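Before you show the arms anything, do the task one time with your own hands, slowly, and listen to what your fingers do. I am teaching household tasks by remote control since October, and most of my bad recordings came from tasks which I had never looked at properly. These are my notes from the workshop, for those who work with two arms and soft things like bags, cloths and pouches.

## Preparing the table

- Clear everything that is not part of the task. A forgotten pen will be in all your recordings, and later the arms may wait for the pen.
- Put the object where both grippers can reach it without stretching. When an elbow is nearly straight, the small movements become rough.
- Mark the start area with a little tape, then remove the tape before recording. I use paper tape from Podley. It leaves no glue.
- Check where your cables hang. Move both arms through the whole task once with nothing on the table and watch the cables, not the grippers.
- Lock the wheels of the table if it has wheels. I lost one afternoon to this.

## Soft bags and pouches

A bag is more difficult than a box, as it changes its shape each time you touch it. For a flat mesh bag I work like this:

1. Open both grippers before you go down. If you open them close to the table, the finger tips can catch in the mesh.
2. Put one gripper on the bag and press lightly. This one is the holding hand and it should stay quiet.
3. Bring the other gripper to the opposite side, low and at an angle. From straight above it is hard to get under the fabric.
4. Close slowly. If you take a zipper edge, take it across and not along.
5. Lift three centimeters, wait, and look. Then continue.

Do not press so strongly that the table moves. You can hear it before you see it: the motor sound becomes lower. Go back a little until the sound is normal again.

If the bag has a key ring or some hanging part, decide before the first recording whether you will touch it. I like to leave it alone. What is not good is to touch it in one recording and avoid it in the next, because then you are teaching two tasks with the same name.

## Your own hands and back

Four recordings, then a break. This is my rule and I keep it also when it goes well. The tired shoulder makes small jumps, and you will find every one of them later in the file.

Keep your elbows supported. A folded towel on each armrest is enough. My neighbor Kennedy stands while he is working, and his recordings are nice too, so please try both ways.

Remove your watch and rings if you guide the arms directly with your hands. They scratch the white covers and they can pinch you at the joints.

## When a recording goes wrong

Small mistakes can stay. If the gripper slips and you take the bag again in a calm way, keep that recording, it shows how to recover. Throw it away when you

- hit the table hard,
- stopped to think for a long time,
- helped with your real hand.

I write one line in a notebook after each recording: start position, good or bad, and one word about why. My notebook is a Pluser with squared pages, but any will do. With 1000 recordings I would never remember which ones had the bag turned around.

## Changing the start

Turn the bag a little between recordings. Move it left, move it right, let the zipper side point to you and then away from you. Do not make it neat each time. At home, no one will put it down neat for the arms.

Change only the bag in the beginning. When this works, change the height of the chair, the lamp, or the hour of the day. Late sun from the side gave me trouble with shiny things, and I now close the curtain at 3 in the afternoon.

## Cleaning

Wipe the rubber or plastic of the finger tips with a damp cloth, then a dry one. No oil near the fingers. For dust in the ribbed rings at the joints I use a soft paint brush, with the power off. Mesh bags leave small fibers, so have a look at the tips after every session.

Next I will write about folding kitchen towels, for which Davine has already asked me two times. 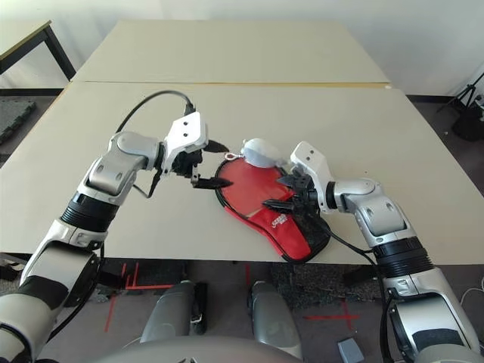

*Ilari Pesonen*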